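February 10, 2021
By Marjan Jafarzadeh

A calligraphy brush is ruined at the ferrule end more often than at the tip. Water left in the root of the hair softens the glue, and the tuft loosens. Hanging it bristle-down lets the water drain away from the joint.

Rack height matters more than finish. Measure the longest brush, loop included, and leave 6 cm below it. Heavy brushes should hang clear of their neighbours - a full tuft swells when wet.

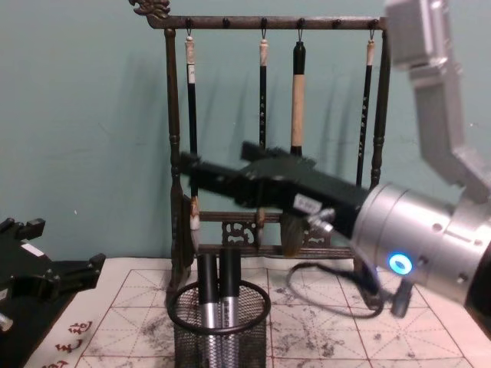 Four brushes on a dark wooden rack with a dragon-head finial. The thickest has a dark, bushy head.

Abbas Nikzad, who repairs brushes in Elstead, rinses in cold water, shapes the tuft by hand and hangs it for 20 hours before capping. He dusts carved panels with a dry hog-hair brush and keeps oil off them. Loops are checked each December and any that have opened are closed with flat pliers.

Comments (3)

Haoran Ding: Does the 6 cm apply to goat hair as well?

Tahmineh Talebi: My loops pull out of the caps. Which glue?

Abbas Nikzad: Haoran, yes. Tahmineh, slow epoxy, and leave it overnight.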